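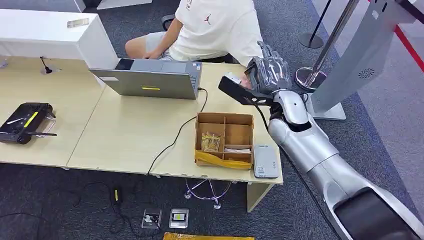

*Divided carton on the desk, small clear packets in the left compartment.*

## Revholm desk organizer + Hunt divided carton

Two things on this page becuase people keep ordering them together. Organizer is wood, stays on the desk. Carton is cardboard, goes wherever. Buy either one alone, no problem.

**Price:** organizer $62, carton sold seperately – ask for current price, it moves with the cardboard.

### Hunt carton

Open top, brown cardboard, cardboard partitions inside. Good for small packets, spare parts, cables, anything that gets lost in a drawer. Sits fine in front of a laptop if you're sorting at your desk. Tall bundles can stand up in one compartment, flat stuff goes in another. Partitions lift out if you need one bigger space. Comes flat, you fold it and tape it. Any packing tape works. Don't use it for liquids or anything heavy, bottom will sag.

Minimum order on cartons is 3. Offices wanting 100 or more, write to Saodah Yusof first and she'll work out freight.

### Revholm organizer

Flat wooden panels, slotted edges, they lock into each other. No screws, no glue. Light wood grain, goes with most desks. Start with the side panels, then the shelf board, then the divider. If a slot feels tight, back it out and line it up again – do not hammer. Dimas Wattimena put that in the instruction sheet in capitals and we still get calls.
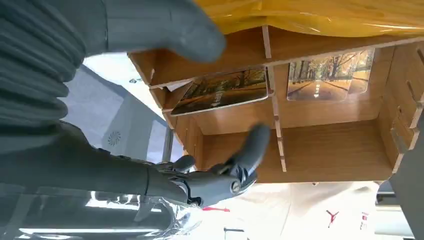 Assembled, the Revholm is light enough to shift with one hand, so try it in a couple of spots before you load it up. Vertical divider runs through the middle, shelf board across near the upper part. Most people put mail down low and something nicer on top. Photos work well up there, like the two autumn road prints, one leaning at an angle and the other standing straighter against the back. No clips or frames needed. Thin prints may curl in damp rooms, put a bit of card behind them.

### Care

Dry cloth. Slightly damp for coffee rings, then dry right away. No spray polish, it gets in the slots. Keep out of direct sun if you want the color to stay even.

### Shipping and returns

Packed by Inell, leaves the warehouse within 2 working days. Returns OK if panels are unmarked and all there. Missing or cracked panel – email Slamet Lumenta with your order number and which panel it is, he sends just that piece. Orders in before noon get looked at same day. Darker finish is due in June, no wait list yet.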